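Most shops that train robot arms in simulation keep a rule book, and most of those rule books are short. The one at Raltidau runs to 22 pages. Jundton gets by with two.

Both start in the same place. Before a task is run, someone checks the view from the wrist camera with the arm down near the work. Surfaces have to hold up at that distance. Wood grain should stay sharp, seams should line up, and glare should be left in.

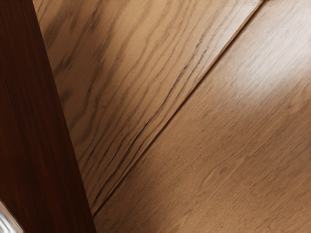 Raltidau asks for 200 simulated runs of a task before any real arm tries it. Jundton asks for 400, but lets teams reuse runs from an earlier task if the furniture hasn't changed. The two firms have argued over this since March and neither has moved.

They do agree on logging. Every run is kept, failed ones included, with the lighting and the floor material written down. Brelari dropped that rule for one project and had to repeat 115 runs when a customer asked which floor had been used.

Speed limits are still unsettled. Paewai sets one limit for simulation and a lower one for hardware. Raltidau uses the hardware limit for both.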